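About Pledora

Pledora is a language school above a carpet shop in Stotville. We teach evening classes to adults who did French at school and can still ask the way to a swimming pool. We have 5 classrooms, 35 courses a year and a staircase that counts as your exercise for the week.

The school was started by Noura Twal, who had been teaching Arabic at her kitchen table in Sternden until the table was no longer up to it. She took the lease on our first two rooms one September with a box of second-hand textbooks and a kettle. The textbooks were replaced long ago. The kettle is still with us, and new staff are shown how to hold the lid down.

These days we teach Arabic, French, Spanish, Italian, Polish and Vietnamese. The Vietnamese evening is run by Khúc, the supper club on the ground floor next door, and goes on rather longer than the timetable suggests – you will learn the six tones of the northern accent and then be expected to order with them. Mistakes are served as ordered.

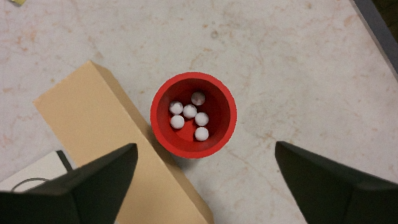

Our classes are small. We stop at twelve people, partly on principle and partly on account of the chairs. Everyone speaks in every lesson, including those who signed up in the hope of sitting at the back. There are no exams unless you ask for one, and in that case we will find you a past paper and a quiet room, or at any rate the room furthest from the carpet deliveries.

Our teachers all learned at least one of their languages as adults, so they know what it is to be laughed at in a post office. Most have been with us for years. We pay them for preparation time, which we were surprised to find made us unusual.

The lending library holds more than 800 books, a good many of them detective novels. You may borrow two at a time. We no longer charge fines, having failed to collect any.

Beginners' courses start each September and you can join most of the others part-way through. If you aren't sure of your level, come up for a chat and we'll tell you kindly. The door is at 287 Mill Road, to the left of the carpets. Ring twice, as the first ring only wakes the bell.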